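Convocatoria de participantes: estudio sobre ordenación de objetos en mesa de trabajo compartida

3 de julio de 2019. Por Bernice Amoah

Archivado en: Convocatorias / Ergonomía y espacios de trabajo

El grupo de mobiliario de Elline abre la selección de participantes para un estudio sobre la disposición de objetos pequeños en mesas de uso común. Las sesiones se celebrarán en agosto en el local de Landus, planta baja. 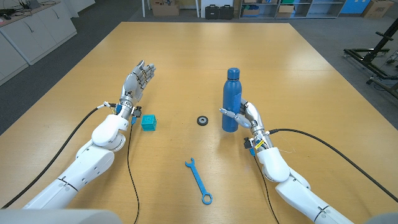
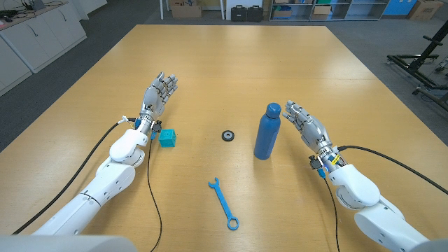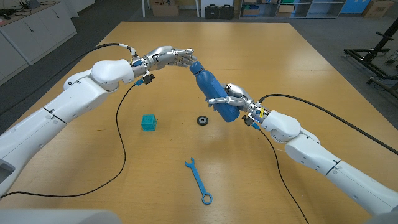
El estudio analiza qué distancia deja una persona entre los objetos que coloca sobre una mesa cuando no recibe instrucciones sobre el orden, y cómo varía esa distancia cuando otra persona debe usar después la misma superficie. Interesa la posición final de cada pieza, su orientación y la zona que se mantiene libre delante del cuerpo. El material se limita a objetos de tamaño manejable con una mano, de formas claramente distintas entre sí: el cubo pequeño de color azul verdoso, la pieza redonda y oscura con un orificio central y la botella azul de superficie mate son representativos del tipo de conjunto que se utilizará. El tablero es de madera clara, sin mantel ni marcas de referencia durante los ensayos. Las mediciones se toman al terminar cada colocación, con el participante fuera de la zona.

Tareas

Cada participante realiza 5 series de colocación. En cada serie se entrega una bandeja con los objetos y se pide dejarlos sobre la mesa de modo que otra persona pueda alcanzarlos sentada. La segunda mitad de la sesión invierte los papeles: el participante recibe una mesa ya dispuesta, localiza y retira los objetos en el orden que se le indica y valora por escrito la facilidad de acceso. La duración total es de 150 minutos, con una pausa intermedia. No se evalúa la rapidez ni la destreza individual.

El protocolo de registro es el de la serie Kpodo, ya aplicado en nuestro archivo, que reúne 3.838 colocaciones. Las nuevas sesiones amplían ese archivo con mesas de mayor fondo.

Requisitos

- Tener 18 años cumplidos en la fecha de la sesión.
- Poder trabajar de pie y sentado en periodos de hasta 50 minutos.
- Visión normal o corregida. Se admite el uso de gafas y lentillas.
- Comprensión escrita del español suficiente para completar los cuestionarios.
- No haber participado en estudios anteriores de la serie Kpodo.

Se admiten personas diestras, zurdas y ambidiestras. La lateralidad debe indicarse en la solicitud, puesto que los turnos se asignan para equilibrar los grupos. Quienes tengan movilidad reducida en una o ambas manos pueden presentarse igualmente; existe un grupo específico con objetos de mayor diámetro y tablero regulable en altura.

Compensación

Se abonan 50 euros por sesión completa, mediante transferencia, en el mes siguiente a la participación. Las sesiones interrumpidas por causa técnica se abonan íntegras. Los gastos de desplazamiento no están cubiertos. El edificio dispone de aparcamiento para bicicletas en el patio trasero.

Datos recogidos

Se conservan las coordenadas de los objetos, los cuestionarios y la ficha inicial (edad, estatura, lateralidad). La ficha se guarda separada del resto, vinculada por un código. El participante puede solicitar la retirada de sus datos hasta el cierre del análisis, sin necesidad de alegar motivo. El análisis estadístico corresponde al equipo de Drindden, que recibe únicamente registros codificados.

Solicitud

Las solicitudes se entregan en la recepción de Landus, en sobre dirigido a Bernice Amoah, con nombre, teléfono de contacto, lateralidad y preferencia de turno (mañana o tarde). Los impresos están disponibles en el mismo mostrador. La asignación se comunica por teléfono. Las personas que no obtengan plaza pasan a una lista de reserva, válida hasta el final de agosto.

Se ruega acudir a la sesión con ropa de manga corta o ajustada y sin anillos ni pulseras. Hay taquillas con llave a la entrada de la sala.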